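When the arm stops listening

I promised a post about the whiteboard project and kept putting it off while things were going well, so of course the one I'm finally sitting down to write is about the fault. I don't mind! It has been the most interesting thing to happen on this table in months, and I learned more from it than from all the clean runs put together.

Quick catch-up for anyone who missed the earlier posts. I've been teaching an arm to handle a small whiteboard: rub out letters with an eraser, leave other letters alone, get hold of the frame and move it without scraping anything. I call the software Pumiton (it was going to be a temporary name). It runs on an old desktop, and it talks to the gripper through a little controller that Costel Dimitriou helped me wire up in March.

Erasing is the part everybody likes to watch. The arm has to come down onto the eraser, close on it, and then press just hard enough that the marker lifts off. Press too lightly and you get a gray ghost of the letter. Press too hard and the whole board goes for a walk across the table, which is funny exactly once.

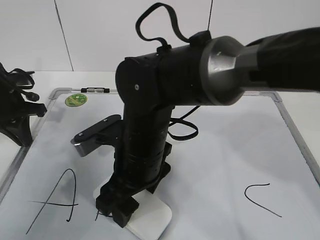
So, the fault. It was a little after 9 at night and I had a long batch queued up. Everything sounded normal, and you do get to know the sound — there's a tiny rising whine as the fingers close and then a click from the relay on my side. On one of the runs I heard the whine and it simply kept going. The fingers had met whatever they were going to meet, and the motor was still pushing.

I looked at the screen, and Pumiton was perfectly happy. Gripper state: closing. Force: 2. That was the same force reading it had shown before the fingers touched anything, and it stayed there, frozen, while the real force went up and up. My program was asking "are we there yet?" and getting the same old answer back every time.

I hit stop in the software. The arm froze in place, good, but the gripper went on squeezing! That was the moment my stomach dropped. I had always pictured the stop button as one big switch for everything. In my setup it stopped the joints, and the gripper got its own separate polite message, down the same line that had already gone quiet. I ended up pulling the power at the wall.

Nothing was hurt, including me. But I'd had my hand near those fingers plenty of times that week, nudging the board back into place, and I had been trusting that button completely.

The next day I went back through the wrist camera footage. I save all of it, which Selma Vlachou teases me about every time I buy another drive, and I felt very smug about it this time. The closed-finger views were where I spent most of the morning, going back and forth and comparing what the camera saw with what the log claimed.
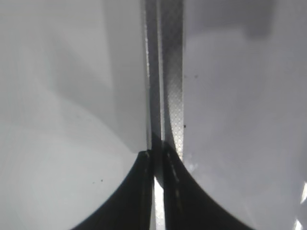 Wrist camera, fingers in on the strip.

The log turned out to be the useful half. Every reading from the gripper is supposed to carry a counter that ticks up by one, so you can tell a fresh number from a stale one. Mine did carry it. I just never checked it! The counter had stuck a full 60 readings before I noticed the whine, and my code went on cheerfully using the last value it had, as though it had arrived a moment ago.

Why did it stick? I suspected the cable first, because I always suspect the cable. I wiggled it, bent it, ran the wrist through its whole range with a meter attached, and it was fine. Then I swapped the power supply. Fine. Then I did what I should have done at the start and read my own controller code from the top, with coffee, and there it was. If a message arrived garbled, the controller waited for the rest of it. And it waited forever. One bad byte and it would sit there with its hands folded until somebody cut the power.

I could make it happen on purpose after that, which was thrilling. I unclipped the gripper's fingers so there was nothing to pinch, fed the controller one broken message, and it locked up just as before, with the same frozen number on the screen. I did it 5 times in a row, grinning like a kid. 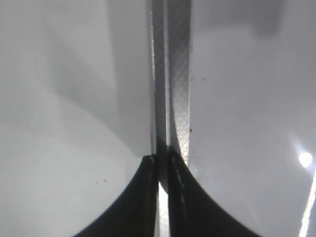 Slavica Stoyanova wrote back within the hour when I sent her the log, and she thought I was celebrating the wrong find. The garbled message was a bug, she said, and bugs will always turn up, but a stop button that depends on the thing that has failed was a design mistake, and she'd like me to fix that one before I switched the arm on again. She also wanted to know why the current limit on the gripper was set so high.

She was right on both counts, and I had no good answer on the limit. I'd raised it one afternoon while chasing a slipping eraser and never put it back.

What I've changed so far:

The controller now gives up on a half-finished message after a short wait and starts clean. If it has to do that 2 times in a row, it opens the gripper circuit and reports a fault.

Pumiton checks the counter. A stale reading is treated as no reading, and no reading means stop.

There's a real, physical stop button, big and red, which cuts motor power to the arm and the gripper together. Before fitting it I propped up the arm and checked where it would sag with the power gone, because mine has no brakes worth mentioning. Please check that on yours, too.

The current limit is back down where it belongs. The slipping eraser came back with it, naturally, and I'm going to solve that with better finger pads.

I've restarted the easy runs with all this in place: open the gripper, come in over the corner of the board, pause, back off. No squeezing at all in the first set. I wanted to watch the counter tick along for a good while before asking the fingers to hold anything.
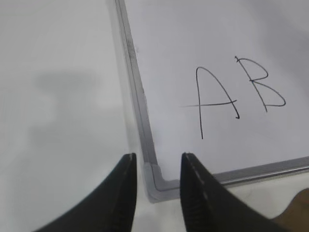 It has been behaving beautifully. I fed in a broken message halfway through one of those approaches, just to see, and the arm stopped, the fault light came on, and the log said precisely what had gone wrong, in words I could understand. I may have cheered.

There's still one thing I haven't worked out, and that's where the original garbled byte came from. It showed up once in the whole evening. My best guess is noise from the relay, which sits much closer to the signal wires than it should, so moving it is the next job. If you've chased something similar I'd love to hear how you tracked it down. The controller code is in the usual folder, with the old version left in beside the new one so you can find the bad wait for yourself.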